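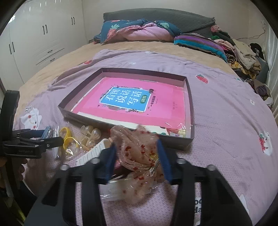 Nulari began with a question that one of our founders, Florencia Lagos, kept being asked by her relatives over Sunday lunch: when will a machine come and tidy up for us? We are a team of 6, and we have spent a good while trying to give them a fair answer. Tidying, we've found, is a far harder job than it sounds. Take a bed with a child's workbook in an open box, a row of hair-clip-like pieces and little packets beside it, and a piece of spotted, see-through fabric all gathered and twisted up. Most of us could clear that lot while chatting on the phone, but a machine has to work out where the cloth stops and the blanket starts, and then cope with clear plastic, which catches the light and confuses it no end.

So we test household robots, and we write down what they manage and what they don't. Shivam Upadhyay looks after our list of chores, which has grown to 463 (he is very proud of it, and rather strict about what gets added). At our last full review in May, we were happy to trust a machine with 193 of them. Wiping a flat table is one, and moving a sturdy box from one shelf to another is another. Folding anything thin and floppy is still a long way off, I'm afraid — and so is sorting small bits and bobs by whom they belong to.

Kyu-ri Min and Naveen Prajapati run our shop-floor trials, where life is a little kinder to robots, as the parts tend to look alike and stay where they're put. Shakuntala Negi answers the post. If there's a chore in your house you would dearly love to hand over, do write and tell her about it — she reads every letter and passes the best ones on to Shivam.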